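Section 4: Pairing your mouse and setting the pointer speed

I wrote most of this guide at my own desk with the Tarnia receiver plugged into a laptop that's older than I'd like to admit, so if it works for me it should work for you. You'll want the Skiltell settings app installed before you start (that was Section 3, go back if you skipped it, I'll wait).

1. Plug the receiver straight into the computer. I know the hub is closer! Try it without the hub first anyway, and move it over later once everything is running.

2. Switch the mouse on and hold the pairing button down until the light blinks fast. A slow blink means it's still looking for the last computer it was paired with.

3. Open Skiltell and pick Add a device. Your mouse should show up in the list as Tarnia plus a four-digit number. Mine is 1009, yours will be something else.

4. Click the name, then Pair. The light goes solid for a second and switches off.

Note: the list can hold up to 19 devices. If you're the family tech person and yours is full, remove an old one first or the Pair button stays gray.
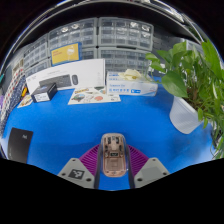

Now for pointer speed, the part I fiddled with for an entire evening. The app starts you off at 1000, and on my small laptop screen that felt fine, but on the big monitor I was dragging my wrist all the way across the pad just to close a window.

5. Go to Pointer and move the Speed slider a little at a time. Click Apply after each change, or you'll be testing the old setting (guess how I learned that).

6. Open a page with lots of small links and try hitting a few of them. If you keep overshooting, bring the slider back down.

7. Leave Smoothing off for now. Some people love it, I think it feels like steering a boat, and it's easier to judge the speed without it.

8. Click Save as profile and give it a name you'll recognize. I have one called Desk and one called Couch.

Caution: don't unplug the receiver while the app says Saving. I did it once, the bar stuck at 99 percent, and both of my profiles were gone when I opened the app again.

If the pointer jumps around after all this, wipe the sensor window with a dry cloth and try a plain mouse pad. Glossy desks and glass tabletops give it a hard time. Still jumpy? Go to Section 7, where I cover resetting the receiver.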